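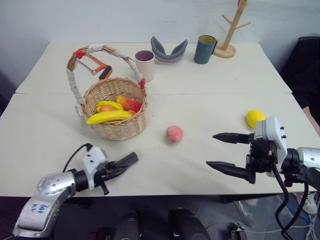

Setting up voice commands and a custom word list in Plesska

By Vinzenz Frei
Updated August 31, 2022

These instructions are for Plesska on a Windows PC. The menus in the Mac edition are arranged differently and I have not covered them. You should already have the program installed and a user profile created. If you have dictated a few paragraphs with it and found that it keeps getting the same names wrong, you are at the right stage to do this.

Before you start

Back up your profile. Open Profile > Manage, select your name and click Export. Save the file somewhere other than the Plesska folder, as the uninstaller clears that folder out completely.

Check the microphone too. Go to Audio > Input Level and read the on-screen passage at your normal speaking volume. The meter should stay in the green band. I use a Riedl headset on a USB port, and the level needed resetting after I moved it to a different port. Windows treats it as a new device when you do that.

Step 1. Build the word list

Open Notepad and type one word or phrase per line. Put in surnames, street names, product names and any abbreviations you say out loud. Leave out ordinary words, even ones Plesska gets wrong now and then. Adding a common word a second time makes recognition worse.

If a word is not said the way it is spelled, type the written form, then a backslash, then the spoken form:

Gemomari\jemma mary
Ivatden\eye vat den

Save the file as plain text with UTF-8 encoding. Plesska will open a Word document without complaint and then import a list full of rubbish.

Step 2. Import it

Go to Vocabulary > Import List and choose your file. Tick "Prompt for pronunciation" if the list is short. My first list had 33 entries and I recorded each one. My current list has 1,903, and for that I left the box clear and trained only the words that came out wrong.

When the import finishes, click Save Profile. Closing the window does not save it.

Step 3. Train the difficult words

Open Vocabulary > Edit and type the first letters of the word into the search box. Select it and click Train. Say the word 3 times, with a short pause between each, in the voice you use for dictation. People tend to slow down and pronounce every syllable here, and then the program expects to hear it that way.

Step 4. Create a text command

A text command types a block of text when you say its name. Go to Commands > New and choose Text as the type. Enter a name, paste in the text and click Apply.

Use names of two or more words that you would not say in a normal sentence. "Insert office address" is fine. "Address" on its own will fire in the middle of a letter.

To leave a gap you can fill in later, type a pair of square brackets with a word between them, such as [date]. Say "next field" to jump from one to the next.

Step 5. Limit commands to one program

By default a new command works everywhere. To restrict it, open the command, click Scope and pick the program from the list. The program has to be running or it will not be listed. I keep my invoice commands restricted to the Ivatden accounts package, where they can't end up in an email.

Step 6. Test

Open a blank document and dictate a paragraph containing several of the new words. Then say each command, pausing before and after. Plesska decides between a command and dictation partly from the pause.

If a command gets typed out as words, open Options > Recognition and raise the command pause setting. Mine is at 97. Raise it a little at a time, as a high setting makes everything feel slow.

Problems

The imported words are missing after a restart: the profile was not saved. Repeat step 2.

Accented letters show as question marks: the file was saved as ANSI. Save it again as UTF-8, delete the bad entries and import it again.

Commands work in Notepad but not in the browser: install the Plesska browser extension, then close and reopen the browser.

Export the profile again when you have finished.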